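Court reporter wanted, part time, Histstead

Posted 11 October 2026

We're a small local news site covering Histstead and the towns along the Zakska road. Our court reporter left in September and the listings are piling up. Need someone soon.

The job: sit in on hearings at the district court, mostly theft, fraud, assault, the odd extradition. Write it up same day. Bail hearings too, even the short dull ones — readers ask about those more than anything. Keep a running list of open cases so we don't lose track when a defendant skips a date and turns up again months later.

Pay is 333 a week, plus travel. Court reports run to 500 words, 700 if it's a sentencing. No bonus for clicks.

You should have:
Some reporting experience, paid or not. Student paper fine.
Decent shorthand or very fast notes. No recording in the courtroom, the judges are strict on this.
A working knowledge of what can and can't be printed before a verdict. We'll test you on it.
A second language would help alot. Khumalo district cases often go through an interpreter.

Not needed: a degree, a car (the bus stops outside the court), your own laptop.

Some of the material is hard to listen to. Cases involving children come up and names of victims never go in, no matter what other outlets do. If you'd rather not cover those, say so in your letter. We can split them with the desk.

Hours are whatever the court calender says. Usually 3 days a week, sometimes a long one when a jury is out. Six month contract to start, likely to be extended.

To apply: a one page letter and 3 clips, or if you have no clips, go sit in the public gallery for a morning and send us what you'd have filed. Paper copies to the front desk, Sotex Building, second floor, marked for Remigiusz Malinowski. Email also OK, address is on the contact page. No phone calls please, we're on deadline most afternoons.

Open until filled. Interviews as letters come in.

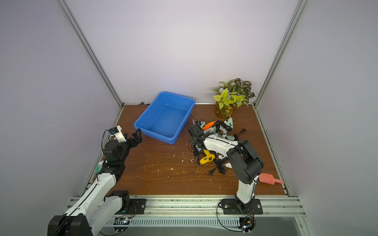
Remigiusz Malinowski: Had a few people ask already — yes, you can apply if you've worked for the defense side or the police, but tell us up front, and you won't be put on any case you had a part in.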